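Two Grippers, One Console Drawer
May 2019
By a staff writer

Choosing a gripper for a home robot used to mean buying two, bolting them on in turn and seeing which one broke first. At Londdale, a small firm that fits arms for household work, most of that now happens in simulation. The firm spent March comparing two finger designs, the Briem and the older Farnomano, on the same simulated arm in the same rooms.
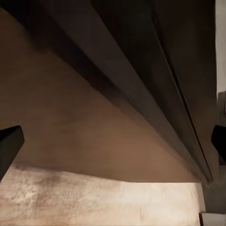
The wrist camera was the first argument. With the fingers wide open, the Briem leaves the middle of the view clear, which matters when the arm has to work under an overhang. The Farnomano has thicker fingers and hides more of the target during the last part of the approach. Londdale tried moving the camera back, but then it bumped into cabinet fronts.

Drawers took up most of the month. The team ran 443 pulls in all, and 334 of them counted as good, meaning the drawer came out far enough to put something in it. Long, low furniture was the hardest. The arm has to reach down and pull back toward its own body, and it runs out of room quickly.

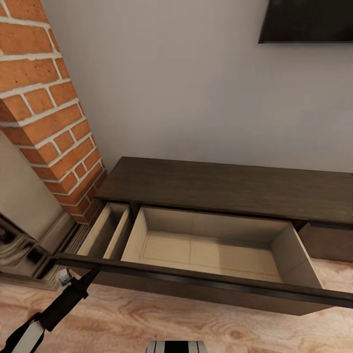 A second camera, set higher up, helped here. It can see how far the drawer has moved when the wrist view shows little more than the front panel. The controller, from Kembridge, reads both views and slows the arm if they disagree. That adds up to 12 seconds to a pull – too slow for a customer, but fine for testing.

Round objects are next on the list. Up close they fill the wrist view, and the controller has trouble judging how far away the surface is.

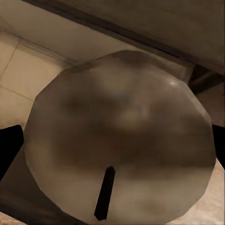
Wider fingertip pads may help, and a set is being drawn up for the Briem. Londdale plans to repeat the full run with them before it orders any hardware.

Related
Cable or belt: what drives a light arm
Setting up a wrist camera
Soft pads and hard fingers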